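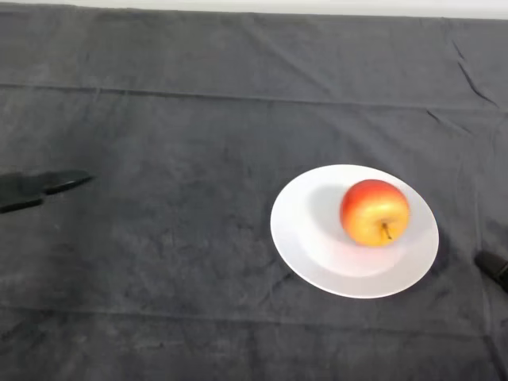
Fruit is harder than boxes, according to Sivakumar, and after an afternoon at the Lakton open day I'm a believer! I picked this visit for my automation report mostly because it was close to a bus stop (sorry), but it ended up being my favourite thing I've done for the course so far.

The demo I spent the longest at was the two-armed one, working with an apple and a white plate on a dark grey cloth. I'd been expecting big orange arms behind a cage, like the ones at the Murkard plant we toured in August, and these were just small black grippers with two fingers each. An apple is round, it rolls, and it bruises if you squeeze too hard, so the arm has to get its fingers in the right spot before it closes them. I never thought about any of that when I was packing my own lunch.

We were let in groups of 40, which was a bit of a crush, and I had to stand on my toes for the first bit. The handout said the team had logged 1,531 practice runs on kitchen tasks, all steered by a person. I asked if that was a lot and was told no, not really. Yikes.

My one gripe is that the talk on the Doloson software went way over my head. There was a slide on how the two arms avoid bumping into each other, and I copied it down but I couldn't explain it to you. I've emailed to ask for the slides and will add a paragraph to the final version if they come through.

For my own project I want to try a much simpler gripper, with one arm and something soft on the fingertips. I'll start with a tennis ball and move up to fruit once I stop dropping things.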